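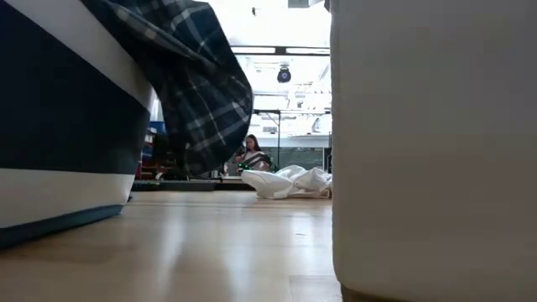

I first ran into Trygve Sæther at the Grallovbridge craft fair last October, where he was sitting behind a table of colored pencil drawings and eating a sandwich with his left hand so he could keep shading with his right. I bought two cards and asked if I could come over sometime and pester him with questions. He said sure, bring coffee.

So I did! We talked for most of a morning, mostly about paper. I came in thinking the pencils were the whole thing (I've spent way too much on pencils) and he just laughed at me.

"People buy the big tin and then draw on copier paper," he said. "The paper's too slick. You get two layers down and then the color slides around on top."

He uses a Rudano pad, the kind with a bit of tooth, and he buys them at Shemweta, the little art store across from the bank. They know him there. He once drove 13 miles back because he'd grabbed the smooth pad by mistake.
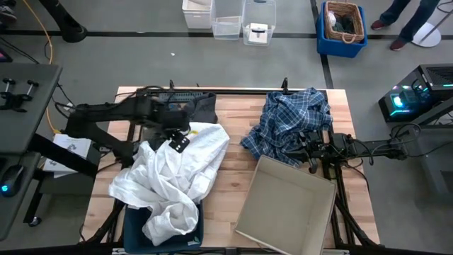 Two black robot arms over a wooden table

I asked how many pencils he owns and he knew the number right off. "I have 602. I wrote it down for the insurance." But he told me he reaches for the same few over and over -- a warm gray, a dull green, and a cream he uses for blending. The cream one was down to a stub, and he had it stuck in a metal extender so he could still hold it.

What about adult coloring books? I was a little nervous to ask, because I love mine. "Oh, I do them on airplanes," he said. "My sister gives me one every Christmas. I'm not a snob about it. I'm a snob about sharpeners."

He is, too. He has a hand-crank Drarkach that he wouldn't let me touch until he'd shown me how to feed the pencil in slowly. I have to say, it made a beautiful point, and I've been mad at my plastic one ever since.

Before I left he tore me a sheet from his pad and told me to try five light layers before pressing hard even once. I've gotten as far as three -- my pear looks pretty good so far, and I'm going back to Shemweta for a pad of my own.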